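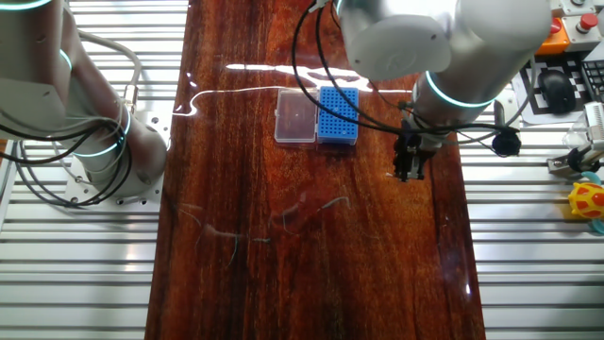 Figure 7. A blue tip rack and a clear lidded box side by side on a polished reddish-brown tabletop.

28/10/2018
By the Nustlow Bench Habits Group
9 min read

4.2 Where the tip rack goes

Of all the small things that share a lab bench, the pipette tip rack turned out to be the most fun to study. It gets reached for more than anything else we logged, it is light enough to be nudged out of place by a sleeve, and people have strong feelings about where it belongs! In the July survey we collected 1,990 placements of racks and boxes across the benches at Amness and Drivitz, and the rack was moved more often than any other item on the list.

The pairing in Figure 7 is one we came to call "shoulder to shoulder": rack and box next to each other, close to the same height, with their bottom edges nearly in a line. We love this layout. A person working from the long side of the table can go from one to the other with a small sideways move of the hand, and there is no tall thing in front of a short thing. It was the layout of choice in 510 of the placements, well ahead of the next one (box behind rack), and the people who used it tended to go back to it after a break even when the bench had been cleared in between.

Color helps a great deal here. A blue rack on a dark red-brown surface is easy to pick out, and the dense grid of holes on top gives the eye something to land on. The clear box is another story. With a see-through, slightly frosted box, the wood shows through the plastic, and several people in the survey told us they had put a hand down on top of a box like that while looking for it. Setting the box right up against something bright is a cheap and very good fix. Once the rack is found, the box is found too.

We should say a little about the table surface, which got far more comment than we had planned for. Most benches in our two sites have a plain matte top, but the long tables at Drivitz are glossy wood with a streaky, flame-like grain, and they are lovely to look at. They also throw back the ceiling lights. A broad patch of glare lies just beyond the box and rack in Figure 7, and this is typical. In the notes that people kept for us, glare was the most common complaint about the glossy tables, ahead of scratches and ahead of sliding. Moving the items a hand's width toward the worker was often enough to get them clear of the brightest spot, although the spot itself depends on where the worker stands.

Loose cables and wires were the second surprise. They were never on our list of bench items, and yet they kept turning up in the sketches. A thin white cable crosses the wood behind the clear box in the figure, and there are finer wires lower down the table, pale against the dark grain and quite easy to miss. We ended up adding a line for them on the form that replaced the first Ciobanu sheet. With that line in place, we found that people treat a cable as a kind of fence. Boxes and racks were set down on one side of it and stayed on that side, even when there was plenty of open wood on the other. Nothing in the instructions asked for this. We think it is one of the nicest small findings in the project, and it deserves a proper study of its own.

The full set, including benches that were later dropped for missing forms, comes to roughly 2,000 placements. Adding the dropped benches back in does not change the order of the layouts. It does make the gap between the first and second a bit smaller, mainly through the Amness benches, where shelves at the back of the table make "box behind rack" an easy choice. Results for glossy and matte tops are given separately in Section 4.3, along with the wording of the glare question, which was changed once during the survey.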